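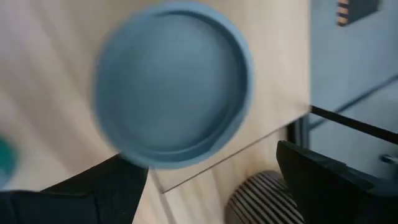
Put the Labels Where I Can Read Them

Home Essays Exhibitions Books About Contact

I went to the Kamata on Monday to see the show of tenants' union flyers, and I have a complaint, and it's about the labels. The flyers themselves are terrific! Most were run off on somebody's office duplicator after hours, and the ink is patchy and the lettering wanders all over the place, and I could have stood there until closing.

But I wanted to know who made them. The labels are down at knee height, in gray type on a slightly lighter gray, and I watched a woman with a cane give up after the second one. When I finally crouched down to read (my knees are 60, same as the rest of me), most of them said "Artist unknown."

Unknown to whom? Doaa Sqalli drew at least two of those flyers. She told me so years ago, in her kitchen, and she still has the stencils. She lives a bus ride from the gallery. Wumpini Agyeman ran the print nights and could probably name everybody who turned up with a pen. I asked at the desk whether anyone had called either of them, and the young man was very sweet about it and wrote both names on the back of a ticket.

I know curators are stretched. Fitriani Liew, who put this show together, had 14 weeks and almost no budget, and she got 100 flyers out of boxes and onto walls – I couldn't do that. Still, these were made by people who met in each other's apartments and argued about commas, and plenty of those people are around to be asked. "Unknown" makes it sound as if they lived in the Middle Ages.

My friend Anas Ezzat thinks I'm being unfair. He says the flyers were left unsigned on purpose, since landlords could read too, and that adding names now goes against the spirit of the thing. Fine, some people may want to stay out of it. So ask them! Doaa would love to see her name up there – she's been waiting since the rent strike.

The show is open through November. Bring your reading glasses and maybe a cushion.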